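4.2 Rim contact during extraction

The most frequent fault in the Rey demonstrations was a false grasp: the jaws closed on the bag, or on nothing, while the carton stayed where it was. Of 981 extraction attempts, the grasp label was wrong in 518. In the closed-jaw case the width signal alone cannot separate a missed carton from a thin fold of material (Figure 3a).

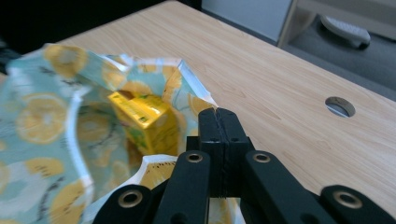

4.3 Effect of jaw opening

We repeated the task with a wider approach and a later closing trigger. A lemon-print bag with a yellow carton was again used on the light wood tabletop. The open fingers can hide part of the target from the camera — a problem for any trigger based on carton outline (Figure 3b).

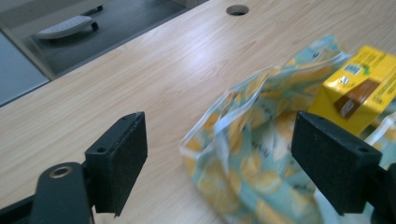 Maxence Gaillard objected that a later trigger only moves the fault, and that the label should be withheld until the lift is complete. We adopted this rule for the Danik set.

Motion blur was a second source of error, as it softens both the print and the carton edges (Figure 3c).

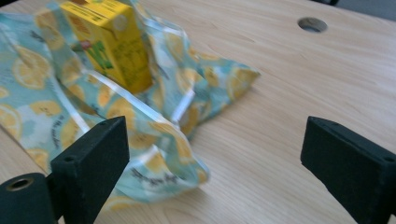 Figure 3. Views from the hand-held gripper: (a) jaws closed; (b), (c) jaws open.

Can the fault be detected without a force sensor? In part; comparing carton position before and after the lift is enough when both views are sharp.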